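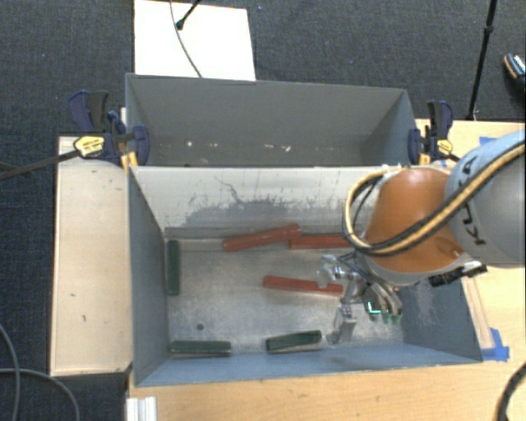
一、七月例行检查:前箱、后箱及长条块

记录:Inese Ozoliņš
复核:Gunārs Pētersons
地点:Driltthorpe工作间,双箱工位
开始时间:上午九时四十分

本次检查范围为工位上的两只金属箱,以及前箱内的红色、深绿色长条块各三件。后箱本次只查箱沿,箱底及四壁留待下次。检查依据为Wivineo项目器具保管细则现行版本,表格沿用上季度格式,未作改动。

二、前箱状况

1. 后壁。中下部有一片深灰色污渍,污渍上方另有一道参差的细深色痕迹,向左上延伸。上季度记录中只写“后壁有污”,未写位置,无从判断是否扩大。本次已在箱壁展开图上描出轮廓,后续各次请在同一张图上用不同颜色的笔续描,不要另起新图。

污渍成分未定。Rasa Vaher认为是油性物,理由是早先在左侧隔壁工位的箱子上见过类似颜色,用中性清洁剂即可去除。本人倾向于认为是橡胶类擦痕与灰尘混合。两种意见均记录于此,待擦拭试验后再定。

2. 右壁。有一处颜色较浅的擦伤。用指腹触摸无毛刺,暂按外观缺陷处理,不列入维修项目。

3. 箱底。划痕较多,方向不一。箱底左侧有一个深色小圆孔,竖放的绿色块与左前角的绿色块之间即可见到。图纸上该孔标注为安装孔,但现用的固定方式并不需要它。Gunārs Pētersons询问是否应当封堵。考虑到清洗后需要排水,建议暂时保留,并在箱体卡片上补记一笔。孔口边缘需单独检查,见第五节。

4. 箱沿。两箱相接处的横沿平直,用直尺靠测未见明显错台。接缝内有细屑,已用软毛刷清出,收入小袋,袋上写明“接缝,七月”。

5. 尺寸。台面至地面高889毫米,与安装单一致。前箱内侧前后方向355毫米,在三个位置各量一次,读数相同。左右方向未量,原因是卷尺锁扣松动,读数不可靠。卷尺已交Siiri Ozoliņš登记更换。

三、长条块状况

六件均在前箱内,位置保持原样,先作记录,后取出。红色块中最长的一件靠近后壁,右端略高;绿色块中有一件与左壁大致平行。取出后逐件放在白纸上检查,红色为一组,绿色为一组。

红色组:
最长件,两端棱角略有磨圆,长面无裂纹。
第二件,长面有浅划痕,擦拭后仍可见。
第三件,端面沾有灰色粉末,干布可擦净。

绿色组:
竖放件,外观良好。
左前角件,一侧长棱处颜色较浅,需确认是原有倒角还是表层磨损。用放大镜看过一次,光线不足,未下结论。
靠前壁件,外观良好。

各件尚无编号,检查时只能依靠摆放位置加以区分,一经移动即无法对应。此问题上季度已经提出,至今未办。本次建议在端面用细笔书写编号,红色以R开头,绿色以G开头,字高不超过端面的三分之一。Rasa Vaher提出,编号若写在长面上,更便于清点。但长面经常与箱底接触,字迹恐难长久,故仍建议写在端面。请复核人裁定。

四、擦拭试验

为避免损伤后壁表面,先在备用箱板上试验。备用板取自Juška仓架下层,表面处理与前箱后壁相同,板上预先涂抹少量润滑脂并撒灰,放置一小时。

方法甲:清水湿布,往返擦拭二十次。灰去除,油膜仍在。
方法乙:Brimow中性清洁剂按瓶身说明稀释,湿布擦拭二十次,再以清水擦净。油膜去除,板面光泽无变化。
方法丙:2,000目水砂纸蘸水轻磨。油膜去除,但板面出现局部发亮,斜看尤为明显。

结论:前箱后壁只准采用方法乙。方法丙不得用于任何箱壁;箱底如需处理,应另行申请。以上结论只适用于油性污渍。若后壁污渍并非油性物,方法乙无效时应停止,不得自行增加擦拭力度或改用溶剂。

后壁本身的擦拭安排在下一次清洁时段进行,由Siiri Ozoliņš操作,本人在场记录。擦拭前后各描一次轮廓。

五、待办事项

(一)箱体展开图复印两份,一份存工作间,一份存办公室。负责人:Inese Pētersons。
(二)更换卷尺,新尺到位后补量前箱左右方向。
(三)检查小圆孔孔口有无毛刺。操作时戴手套,用棉签绕孔口一周,看有无挂丝。
(四)在充足光线下复查左前角绿色块的浅色长棱,必要时与同批备件比较。
(五)长条块编号方案,等待复核意见。
(六)后箱箱底及四壁检查,列入下次计划。

六、操作提醒

取放长条块时请逐件拿取,不要倾倒。清洁布按颜色区分,蓝布用于箱壁,白布用于长条块,不得混用。用过的布当日投入有盖回收桶,不要搭在箱沿上。本月已有两次发现湿布留在横沿处,虽未造成锈蚀,仍请各位注意。

检查完毕后,六件长条块已全部放回前箱。放回时未按原位置摆放。

七、复核意见

Gunārs Pētersons:
第二节第3项同意暂留圆孔。箱体卡片上请写明“勿堵”,并注明保留理由。
第三节编号写在端面,同意。书写前先在备件上试笔,用方法乙擦拭十次,字迹不褪方可采用。
第四节备用板只试了人为涂抹的油脂,放置时间偏短,与长期附着的污渍不能完全等同。请将另一块备用板涂抹后放置至下月,再作一次比较。
其余无意见。

补记(下午三时):Inese Pētersons已取走展开图。第二块备用板已涂抹,置于Juška仓架中层,板背贴有标签,请勿移动。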